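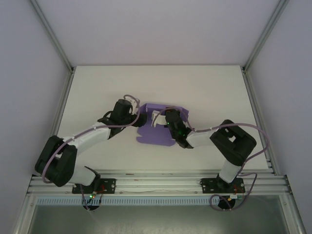 Both arms at the center of the table, with the grippers on either side of the purple test piece.

Two grippers, one rail

Joltthorpe set out to compare two grippers on soft, flat workpieces. The Kokeo has small fingers driven by a single motor through a screw. The Skalside uses the same finger travel but drives each finger through its own belt. On paper the Kokeo closes harder and the Skalside closes faster. The question for the Colombo cell, where the tests were run, was how much either figure matters when the part has no stiffness of its own.

The arms share one aluminum rail along the front of the table, each bolted down through its own mounting plate. A common rail fixes the distance between the two bases, so calibration is done once for the pair. It also carries vibration. A hard stop on one arm can be read in the wrist current of the other, and the first week of logs had to be thrown out until the acceleration limits were lowered.

Each gripper was tested first as a matched pair, one on each arm. The task was to take hold of a thin sheet on both sides, raise the edges, fold them toward the middle and let go. A cycle counted as good if both sides were held through the fold and the sheet stayed within the marked tolerance. The full series came to 2934 cycles, divided evenly between the two models.

The Kokeo pair lost its hold 93 times. Most of the losses came at first contact, when a finger slid over the edge of the sheet and closed on air. The Skalside pair lost its hold 159 times, but later in the cycle — typically when the two arms pulled against each other during the lift. Belt stretch is the likely cause. After retensioning, the rate dropped for a day and then crept back.

Speed made little difference. The Skalside closes sooner, but the controller waits for the slower arm before every lift, and most of the gain is lost there. Running the arms without that wait caused the sheet to twist.

Cable routing took more time than planned. The wrist cable runs back along the upper link and around the elbow to the base, and it needs enough slack for the elbow to fold fully. Too much slack and the loop drags on the link. The length now in use was reached on the third try.

Joltthorpe has kept the Kokeo on both arms for sheet work. A further series, planned for May, will repeat the lift with 3 fingertip coatings and the same controller settings.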